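A choir in a furniture warehouse: the director of Rarna on moving out, moving in and singing in the cold

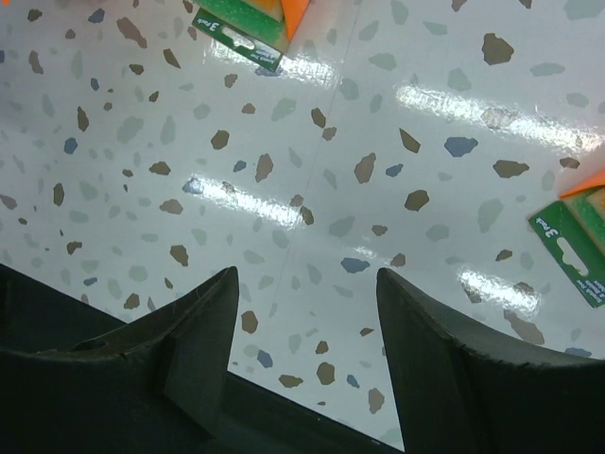 The speckled white countertop, with two packaged items near its edges.

The chamber choir Rarna has sung in the same stone church for most of its history. In November it gives its first concert at the Sturkis building, a former furniture warehouse on the east side of Orkevmont, with a program built on a long new piece for unaccompanied voices. We spoke with the choir's artistic director in the break room between an afternoon sectional and the evening rehearsal.

The move started with a roof. The church needed repairs that would close it for two seasons, and the choir had four months to find another place.

"We looked at school gyms, a bank lobby and a skating rink," the director said. "The rink had a nice sound when the compressors were off. They would not turn the compressors off."

The warehouse was a suggestion from one of the altos, who had bought a sofa there years ago. It has a concrete floor, brick walls on three sides and a timber ceiling that the director calls the best thing in the building. The first test was a single chord, sung by nine people standing near the loading door.

"It hung there longer than I expected, then it stopped cleanly. In the church everything blurs into the next thing. You get used to singing a little behind yourself. I knew after that chord that we'd have to relearn our consonants."

The choir has 27 singers, all of them amateurs with day jobs. Rehearsals run from 6:30 to 9, with one short break. For the first month, the director said, most of that time went to diction and to pitch.

"A dry room tells you when you're flat. The basses heard it first and were not happy. We dropped two pieces we'd sung for years. They only worked with the echo."

The new piece came through the Ó Conaill commission fund, which pays for one choral work every other year. It runs 35 minutes and sets letters written by people who worked on river ferries. The singers stand in a ring around the audience for the middle section and walk back to the front for the close.

"The walking is harder than the notes. You have a folder in your hand, it's dim, and you're counting rests in seven. We've had a couple of collisions. One of the tenors now marks his turns in orange pencil."

Seating was a long discussion with the city. The floor could hold 858 chairs by area, but the permit is for 700, with wider aisles and a clear path to both exits. The director had asked for fewer than that.

"I would have been happy with 400. Our usual crowd at the church was under 300. But the rent has to be paid, and the board did the math before I did."

Heat is the other question. The building's system is loud, so the plan is to run it until the doors close, shut it down for the first half and start it again at intermission. Audience members are being told to bring a coat. The choir will wear wool — black, long-sleeved, whatever people already own.

Asked whether Rarna will go back to the church when the roof is finished, the director took a while to answer.

"I think we'll do both. The older music belongs over there, and I miss it. But I've been hearing the inner parts for the first time in years, and I don't want to give that up. The second altos have been doing wonderful things all this time, and I had no idea."

Tickets are on sale at the Sturkis box office and at the door. The concert begins at 7:30 p.m., and the doors open an hour earlier.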